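Ticket 474: Reservations showing in Trarkik but missing from the host stand
Location: Rusirano, Stolovbridge
Opened by: Kálmán Vincze, general manager
Assigned to: Sekar Ong
Priority: High
Status: Resolved

Original report

Bookings made through our website are not reaching the tablet at the host stand. Guests get a confirmation email and I can see the booking when I log in to Trarkik from the office computer, but the tablet doesn't show it. Last night we had two parties of six arrive at 7:30 with confirmations and no table set. We seated one in the bar and the other waited 44 minutes. Phone bookings typed in on the tablet look fine. We switched to the new fall menu and the tasting menu seating in October and this started right after.

I restarted the tablet twice. No change.

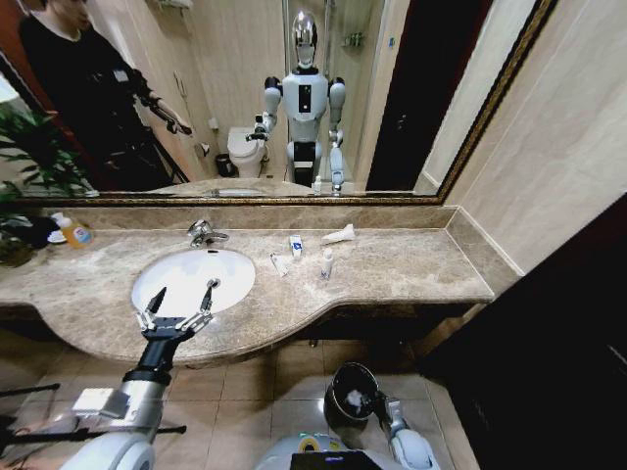 Reply, Sekar Ong, 10:15 a.m.

Thanks, Kálmán. Please send me the following:

App version on the tablet (Settings, then About)
Confirmation numbers for the two parties of six
Whether the tasting menu was set up as a new menu or as a new service period

Until this is fixed, print the book from the office computer at 4 p.m. and again right before doors. Don't re-enter missing bookings on the tablet. They will go in as duplicates and the guest will get a second email.

Reply, Kálmán Vincze, 11:02 a.m.

Version is 4.9. Confirmation numbers sent by email. The tasting menu is a new service period, 5:30 to 9:30, same days as regular dinner. Our old supplier Lakatos set up the original floor plan and I copied their settings for it.

Also, we already re-entered five bookings this morning before I saw your note.

Reply, Sekar Ong, 11:40 a.m.

I can see the five duplicates. Leave them alone for now and I will merge them from here.

Both parties of six were booked under the new service period. The dining room tablet is only subscribed to "Dinner," so anything booked under "Tasting" is saved but never sent to it. Your office login sees all periods, which is why they show up there. Phone bookings default to "Dinner" and go through.

There is a second problem. Both periods draw on the same 22 tables with no shared limit, so the website can sell the same table twice. 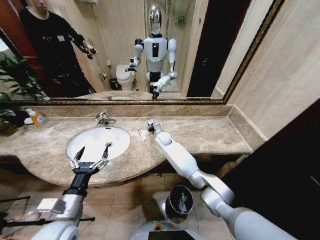
Steps taken on our side:

1. Paused online booking at 11:45 a.m.
2. Added "Tasting" to the host stand tablet.
3. Linked both periods to one table pool, with a cap of 49 covers per half hour.
4. Merged the five duplicates and kept the original confirmation numbers.
5. Turned online booking back on at 12:20 p.m.

Please sign out of the tablet and sign back in. A restart alone will not reload the service periods.

Reply, Kálmán Vincze, 12:48 p.m.

Signed out and in. Tonight's tasting bookings are there now, with allergy notes. I made a test booking for two at 6:00 and it came up on the tablet in a few seconds. Canceled it and it went away.

One thing — the kitchen printer still heads every ticket "Dinner," including the tasting tables. The chef can work with it tonight but wants it fixed.

Reply, Sekar Ong, 1:10 p.m.

The heading comes from the printer template. I opened a separate ticket for that and copied you on it. For tonight, have servers type TASTING in the table note, and it will print on the second line.

Closing this one. Reply here if a booking goes missing again and it will reopen.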